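Chapter 2
Fibre, Yarn and Cloth

Divina Dumlao

Before a garment has a shape or a colour, it is a cloth, and before it is a cloth it is a fibre. Many students begin with the finished garment and try to go backwards. In this chapter we take the opposite way. We start with the single fibre, we follow it into the yarn, and we stop when the yarn becomes a fabric which can be cut.

A fibre is a thin, flexible material whose length is much greater than its width. The usual limit given in our course is that the length must be at least 100 times the width. Cotton, wool and flax come as short fibres, which we call staple. Silk comes as a very long one, which we call filament. Polyester and nylon are made as filament, but they are often cut afterwards to behave like staple.

Short fibres must be twisted together to hold. If you pull a bit of cotton wool between your fingers it comes apart easily. Twist it first, and you will feel the difference. More twist gives a stronger and harder yarn, up to a certain point, and after this point the yarn begins to curl on itself and loses its strength.
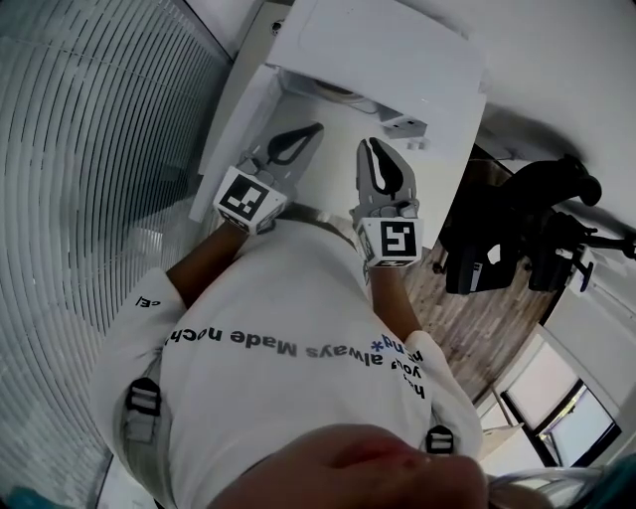 There are two main ways to make cloth from yarn. In weaving, one set of yarns crosses another at a right angle. In knitting, the yarn is formed into loops, and each loop is pulled through the one before. Because the loops can change their shape, a knitted cloth stretches even when its fibre does not. Most everyday shirts without buttons are knitted. Most bed sheets are woven.

Section 2.1 deals with the natural fibres and Section 2.2 with the manufactured ones. The 17 exercises at the end of the chapter need only a magnifying glass, a ruler and some old clothes. Keep your samples in an envelope, labelled with the fibre name, as you will use them again for the dyeing work in Chapter 5.

Words to know: staple, filament, twist, yarn, warp, weft, course, wale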